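In Defense of the Coat Rack

I have lived in four apartments, and the first thing I buy for each one is something to hang stuff on. Couch, table, curtains, they can all wait. Give me a pole with pegs!

People love to tell me that a coat rack is clutter on a stick. My sister-in-law has built-in closets from Jeltby (gorgeous, I'll admit it, with doors that close like a whisper) and she thinks anything left out in the open is a small personal failure. But a closet asks you to open a door, find a hanger, and shove three other coats out of the way, all while you're holding groceries. A peg asks you to lift your arm. Guess which one I'll do at six in the evening.

And it's such a good place for the awkward things, the soft black pouches and padded covers that slump over on a shelf and get buried. If it has a strap loop, it wants a peg. I really believe that. Folding a thing that came with a loop is just making work for yourself. 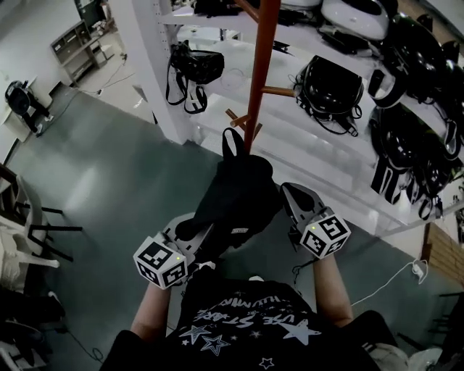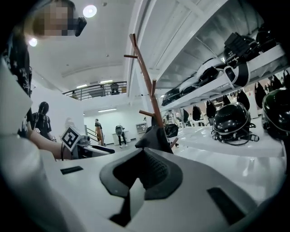 A reddish pole, short pegs, and white shelves right alongside.

I like a rack next to shelves best. Shelves are for what sits flat and pegs are for what dangles, and once you quit asking one to do the other's job, the whole corner calms down. I tried going shelves-only in my second place, with a big white Teltumwood unit I was very proud of, and by September every shelf was a nest of straps.

Now, I do have rules, because a rack can go bad. Mine is a Jodier with 19 pegs, way too many, and it turned into a haystack within a month. Shorter pegs and fewer of them would have kept me honest. One thing per peg, heavy stuff low, and if you haven't touched it since the weather changed, it goes somewhere else. I also wouldn't spend a fortune. I once stood in a showroom admiring a Mahlangu stand priced at 2,343 dollars, and it was beautiful, and it held coats exactly as well as the one in my hallway.

My sister-in-law visited last month, by the way. She hung her bag on the rack without even looking.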